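How I tracked down a gripper that kept stopping short

If your arm has started halting in mid-air with a "contact" fault when it hasn't touched anything, this might save you an evening. Mine did it all through November and I blamed nearly everything before I found the cause.

My setup is a small tabletop arm with a Skestance two-finger gripper, run from a Nokden controller. The job is simple enough: go to the sandwich maker, get hold of the latch, flip it, back off, then open the lid. It had been fine for weeks. Then one afternoon it stopped on the approach with code 414 on the controller, and after that it did it on most runs.

On my firmware, 414 means the finger load went over the contact limit. Fair enough, except there was clear space between the fingertips and the latch. So either the reading was wrong or I was.

Before you touch anything, press the emergency stop, switch the power off at the controller and unplug the sandwich maker. I know, I know - but a faulted arm can still be holding torque, and mine dropped a bit when I let it go. Leave the sandwich maker to cool too, if you've had it on.
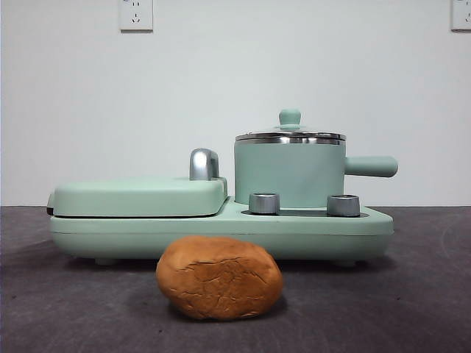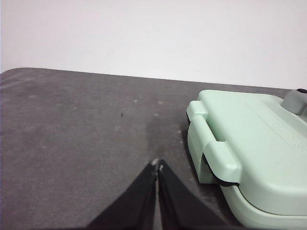 Posted by MacLeod in Kidley workshop notes

Right, on to the checks, in the order I wish I'd done them.

First, save the log. Restarting the Nokden wipes the fault history on my version, and I lost the first lot that way (very annoying). You can power just the controller back up with the stop still pressed in. I was after the finger load before the fault, and it was sitting at 330 with the gripper holding nothing at all. The limit was set to 350 or thereabouts, so the slightest wobble would trip it.

Next, look at the finger covers. If yours are soft ones, slide them off and put them back on without any twist. One of mine had ridden up at the base and was pressing on the load sensor all the time. It looked perfectly normal from the outside!

Then re-zero. Release the stop with your hands well clear, open the fingers fully, wait for the reading to settle and run the zero routine. Mine is job 2264 in the menu, yours may be called something else. Don't raise the contact limit to make the fault go away. I tried that early on and the arm gave the lid a proper shove, so I put it back sharpish.

Last, run the approach at your slowest speed with a thumb on the stop. I did 6 passes without going for the latch, then let it try the real thing. No 414 so far.

I now check the resting load every time I change the covers. If yours reads fine at rest and still faults, have a look at the wrist cable next, as a pinched one can give the same code.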